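Storing Whole Fruit in Lidded Containers
Household Guidance from the Drarnance Home Economics Service

Whole fruit kept on an open tray is convenient for the household but does not always keep as long as it might. This page sets out the Service's advice on moving part of the supply into rigid plastic containers with latching lids. It applies to apples, oranges and other firm fruit. Berries and cut fruit are covered on a separate page.

Choosing a container

Select a rectangular container deep enough for the largest piece of fruit to sit below the rim. A lid that has to be forced down will bruise whatever is beneath it and will in time loosen the latches. Clear and white containers are equally suitable. Clear sides allow the contents to be checked without opening the lid, and many households find that fruit they can see is fruit they eat.

Lids are either separate, with a latch on each side, or attached to the body by a hinge. Separate lids are easier to wash. Hinged lids are less likely to be mislaid, but the hinge line collects juice and should be cleaned with a soft brush. Before buying, open and close every latch several times. Any latch that requires a tool or a hard pull is unsuitable for daily use.

Preparing the work surface

Clear a space on the table large enough for the container, its lid and the fruit tray. Wipe the surface and dry it. Set the container down first, then lay the lid beside it. A separate lid may be placed upside down so that the side which will face the food does not touch the table. A hinged lid should be opened fully and allowed to lie flat. A lid left half open tends to fall back onto the hand.

Keep the fruit tray at the back of the table, within reach. Fruit that has been set aside for immediate eating should remain on the tray.

Packing

Inspect each piece before it goes in. Look for soft spots, broken skin and any sign of mold near the stem. Damaged fruit should be used the same day or discarded. One spoiled apple will affect the rest of the container quickly.

Do not wash fruit before storage. If it has already been washed, dry it thoroughly with a clean cloth, paying attention to the hollow around the stem.

Lower each piece into the container and release it only when it is resting on the bottom or against its neighbor. Dropping an apple even a short distance can cause a bruise that does not show until several days later. Begin at one end and work toward the other.

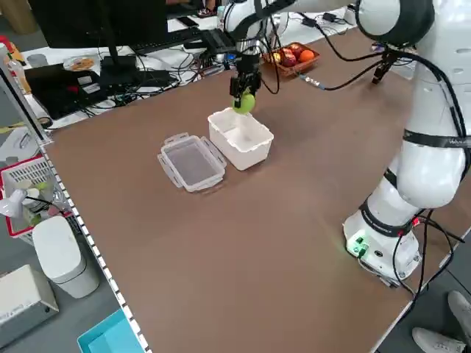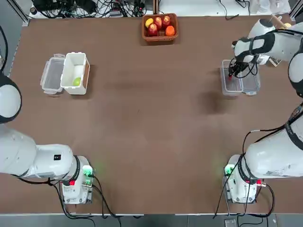
Lid off and to one side while the container is in use. First picture: a green apple above a white container. Second picture: a clear container with a hinged lid.

Apples should be kept apart from other fruit where space allows. They give off ethylene, a gas that hastens ripening, and oranges or pears stored with them may soften early. Households with only one container should reserve it for apples and leave the remaining fruit on the tray.

A folded paper towel at the bottom of the container will take up moisture. Replace it whenever it feels damp.

Closing and storing

Set the lid squarely on the rim and fasten opposite latches in pairs. For a hinged lid, press along the edge facing the hinge before fastening the tabs. Fruit that will be eaten within 5 days may be kept with one latch left open, which allows some air to circulate. Containers placed in the refrigerator should go on a middle shelf, away from the rear wall, where fruit can freeze.

Label the container with the month of purchase, and add newer fruit at the far end so that older pieces are taken first. Open the container every few days and remove anything that has begun to soften.

Care of containers

Wash the body and lid in warm water with a mild dish soap after each use – not only when they look soiled. Rinse well and stand both parts on edge to dry. Do not fasten the lid on a container that is still damp inside. Odors that remain after washing can usually be removed by leaving a paste of baking soda and water in the container overnight.

Check the latches each June and again before winter. A cracked latch cannot be repaired reliably, and the container should then be moved to dry storage, such as clothespins or string.

Further information

This page was prepared by Rosângela Quintana for the Service. A printed copy is available on request as Leaflet 93. Readers may also wish to consult Leaflet 9, Keeping Root Vegetables – the advice on ventilation applies equally to pantry shelves.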